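From: Ilze Ots
To: cell-practice list
Date: 12/29/24
Subject: Re: Draft 2, section on sim sign-off

Lenni Kiiskinen wrote:
> I've read draft 2 and I'm fine with most of it. My problem is 4.3.
> It says a task must be "checked in simulation" before it goes on
> a real cell, but not what the check is. At Skollach we had one
> person passing a task on 20 runs and another on 87. Also, does
> the check cover the parts the arm isn't handling?

Lenni, thanks. I agree 4.3 is too loose. I'd like it to give a number of runs and say what has to be in the model. My suggestion is 87 runs for a new task and 20 for a change to one already signed off, with the start positions varied each time.

On your second question, yes, it should. The rack task we use for the Werkent trials shows why. The arm works right up against the wooden piece and there are loose blocks on the same table. 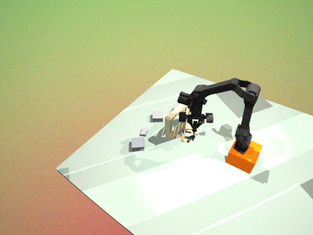 Rack task in sim, gripper down beside the wooden piece, grey blocks to the left.

A check that only looks at the gripper and the rack would let a run pass even if the forearm swept a block off the table. I'd word it like this:

4.3.1 Every object on the work surface is in the model, with collision on, whether or not the task uses it.
4.3.2 Any contact with an object the task doesn't use is a failed run.
4.3.3 If a second arm can reach the surface, it is modelled too, in its parked position at least.

Stankevičius left the second arm out of their November submission and we had to send it back, so I'd rather 4.3.3 was written down than assumed.

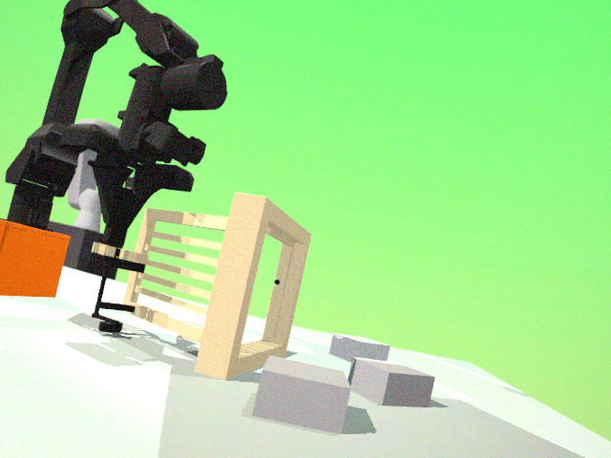 I'd also like a line on clearances. Draft 2 asks for 13 mm between any link and any fixture, which is fine for the upper arm but can't apply to the fingers when they're meant to be next to the work. Could we limit it to everything above the wrist, and have the task sheet give a figure for the gripper?

Wovville have asked whether old sign-offs still count. I'd say yes until the task is next changed.

If there are no objections I'll put all this in draft 3.

Ilze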